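Sindon Court Residents' Association
Minutes of the general meeting, August
Held in the ground floor meeting room, 7:00 p.m.

Present: 55 of 186 units represented, in person or by proxy. Quorum met.
Chair: Samira Nseir
Minutes: Hanneke Stevens

1. Previous minutes

Approved with one correction. Item 6 should read "north riser", not "north stair". No other matters arising except those carried to items 2 and 4.

2. Hot water recirculation

The chair summarized the report from Irnis Mechanical. Return temperatures on the north riser remain below the target set in the spring. The balancing valves on floors 4 through 9 were set by hand at installation and have drifted. Irnis proposes replacing them with thermostatic valves, same pipe size, no change to the risers themselves.

Unit 7C asked whether the work could be done without a full shutdown. Irnis has said each riser can be isolated on its own, with water off from 9:00 a.m. to 3:00 p.m. on the day concerned. Unit 2A asked for notice in writing and not only on the lobby board. Agreed.
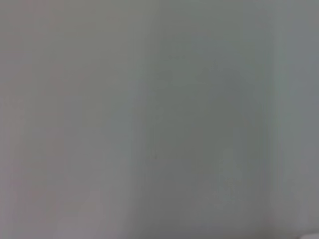 A second quote from Flidau was circulated. It is lower on labor but leaves out reinsulating the return line in the basement. The meeting preferred to compare like with like before voting. Flidau to be asked for a revised figure including insulation.

Action: H. Stevens to request the revised quote and forward it to all owners.
Vote deferred to the next meeting.

3. Water metering

Submeters have been read in 159 units. The remaining 27 were not accessible on either visit. Owners of those units will get a second letter with a choice of morning or evening appointments. Estimated billing continues for them until a reading is taken – the estimate is the building average, as set out in the bylaws.

Unit 5F objected to the use of the average for one-person households. The chair noted that the bylaws allow a correction once an actual reading exists, applied back to the start of the billing year. Objection recorded.

4. Bicycle storage

The racks by the east door are full. A two-tier rack was priced by Mfaume at $363 per section, delivered, installation not included. Ceiling height at the east wall is enough for two tiers, but the sprinkler clearance has to be confirmed first. Unit 3B pointed out that the upper tier is of little use for heavy electric bikes and asked that the lower positions be kept for them. Not decided.

Untagged bicycles will be removed to the basement cage 30 days after notices go up.

Action: S. Nseir to confirm clearance with the fire inspector.

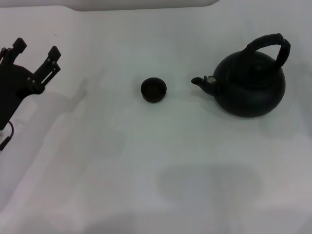

5. Other business

Lobby door closer: adjusted, still slams in cold weather. To be looked at again before winter.

Recycling: flattened cardboard only. Unit 6D asked for a larger bin – pickup contract to be checked for the cost of the next size.

Meeting closed at 8:40 p.m.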